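Consumer Behaviour and Waste
Handout 3: Do signs and colours change what people throw where?

Most of you will have read the Cilau study by now. Its claim is simple: change the look of the bins in a workplace and people sort their rubbish better. I would like you to be slower to believe it than its authors were.

Start with the numbers. The study followed 431 staff at one firm, Gagnon, for 10 weeks. There was no second site for comparison. Staff were told in a morning meeting that their sorting would be checked, and the new bins arrived the same month. So what was tested, the bins or the meeting? The paper does not say, and I doubt its authors could.

Then there is the measure. Sorting was scored by weight, and one bag of wet coffee grounds weighs more than a great many crisp packets. Ginette Cormier made this point in her reply and got a rather thin answer - that the error would "even out". Over a year, perhaps. Over 10 weeks I would want to see it shown.

Sylvie Bergeron's survey for Gelerero has the opposite fault. She asked nearly 600 people whether they sorted their waste with care, and most said yes. Of course they did. Asking people if they are good is a poor way to find out.

For the seminar, read Bergeron's method section and Cormier's reply. Come ready to say what evidence would change your mind, and how you would pay for it.

Colour is where the claims get boldest and the proof gets weakest. Grudemix, who sell bins, say in their brochure that a bright lid "guides the hand". A yellow lid on a dark grey pedal bin is certainly easy to spot against a light grey wall, and I will grant them that much. Spotting a bin is one thing, though, and knowing what belongs in it is another - the brochure slides from the first to the second without a single figure.
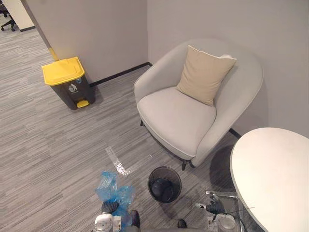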